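Quel âge pour commencer un atelier de théâtre ?

Lensa Beyene, 20 mars 2025
Ma fille a six ans et veut faire du théâtre. L'atelier Viranine prend les enfants à partir de cet âge, deux heures le samedi, avec un spectacle en fin d'année. Est-ce trop tôt ? Elle lit encore lentement et j'ai peur qu'elle ne retienne pas son texte.
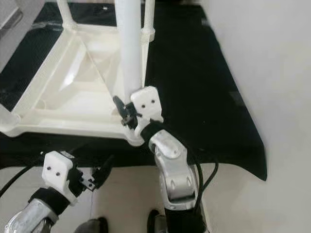
Mebrat Moges
À cet âge on travaille surtout par jeux et par improvisation. Mon fils a commencé chez Derkora - il avait deux répliques au premier spectacle, apprises à l'oreille. Demandez une séance d'essai avant de payer l'année.
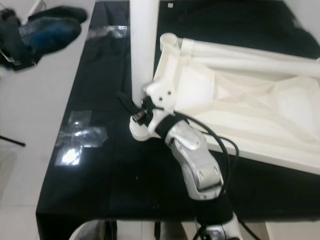
Demandez aussi qui fournit les costumes. Chez nous c'étaient les parents, et on l'a su en avril.

Rajan
Le mien y est allé, ça lui a plu. Voilà ce que je regarderais :
- la taille du groupe
- la durée des répétitions avant le spectacle
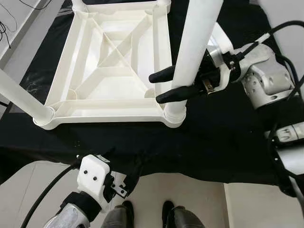

- le prix, costume compris ou non

Lensa Beyene
Merci. Et si elle refuse de monter sur scène le jour venu ?

Mebrat Moges
Prévenez l'animateur dès les répétitions, il lui donnera un rôle de groupe ou une place en coulisses.
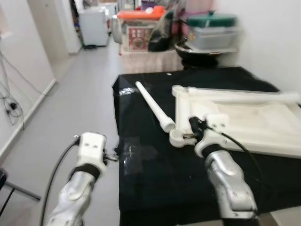 Faut-il une assurance ? L'attestation scolaire suffit souvent si elle couvre les activités extérieures, à vérifier auprès de l'atelier.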